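Home | Projects | Gallery | Notes | Links | Contact

Gallery: a year of Horobets, from the software side

Hi and welcome to the least glamorous gallery on this site! If you came looking for arms lifting things in slow motion, the hardware page is over in the menu and it's lovely. I write the code that sits behind the arm, which means my year with Horobets mostly happened in log files and a planner config I've rewritten more times than I'd like to say. So this page has one picture and a lot of talking around it.

Quick background if you're new. Horobets is our tabletop setup in Zakville. Ferenc Virág does the low-level control, Charito Malabanan does the calibration and most of the perception, and I get planning plus whatever tooling falls between the chairs. We share one repo, and we mostly agree about tabs and spaces.

The planner

We started with a sampling planner straight out of the box and it was fine, in the sense that the arm got where it was going. It also liked to take the scenic route. You'd ask for a short move across the table and get a big swooping elbow thing that made everybody step back. I spent most of the spring on a cost term that punishes joint travel, and then another few weeks undoing the part of it that made the planner refuse perfectly good goals.

These days it gets 500 milliseconds to come up with something. If it can't, it says so and the task layer picks a different approach pose. I used to let it keep trying, and I'd come back from lunch to find it still trying.

Kikik

Kikik is our replay tool, and I'm a bit in love with it. It started as a script to scrub through one run at a time and now it lines up camera frames, joint states and planner calls on one timeline, so you can sit on the exact moment a grasp was chosen and see what the software believed right then. Charito added a side by side mode so you can run the new perception build against an old recording. That one feature has saved me more evenings than I can tell you.

We have 2,709 recordings in it now. The search is still terrible (you have to remember what you called things, and I name things badly), so tags are next on my list.

Drondetach

A small one, but people ask about the name. Drondetach is the watchdog process that takes over when a policy stops sending commands. It ramps the arm down smoothly instead of just dropping the last velocity on the floor. Ferenc wrote the first version in an afternoon and then spent a month on the corner cases, mainly what to do when commands come back halfway through the ramp. Right now it finishes the ramp and makes you ask again. I argued against that and I've come around.

It runs in its own process with its own clock. Please don't merge it into the main loop, I've seen the pull request, I know who you are.

Perception and all that white

Perception was the hard part this year. Segmentation is easy when you've got a red cup on a brown table. We have pale things on pale things, and the model used to happily glue neighboring surfaces together and hand me one enormous blob to plan around. I'd get collision geometry the size of a sofa.

What helped most was giving up on one mask per frame. Charito now fuses masks over 30 frames of wrist motion and only keeps edges that stay put in the world while the camera moves. Smudges and scuffs lie flat in the table plane so they drop out of the obstacle map, and boxy things with real height stay in. I take whatever survives, fatten it a little and pass it to the planner. Glare still gets us sometimes, and fine repeating textures can do funny things to stereo matching, so there's a smoothing pass for those that I want to replace before it gets any older.
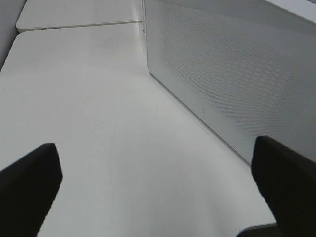
Wrist camera view with nothing between the fingers: white tabletop, the white box with its grille of tiny holes on the right, and a thin dark seam where a second white surface starts. You can find the faint curved scuff too, if you look down the middle.

What's next

Tags in Kikik, like I said. Then a proper test suite for the task layer, which at the moment is me running the same five tasks and squinting. Ferenc wants to try a different controller for contact moves and I want him to wait until November, so we'll see who wins. Charito has a new hand-eye calibration routine nearly ready, and it uses over 70 poses, so bring a book.

If you're working on something similar and want the mask fusion code, drop me a line. It's not pretty but it's commented, and I'm always happy to talk about planners – possibly for longer than you'd like.

Contact | © The Horobets project, Zakville | Back to top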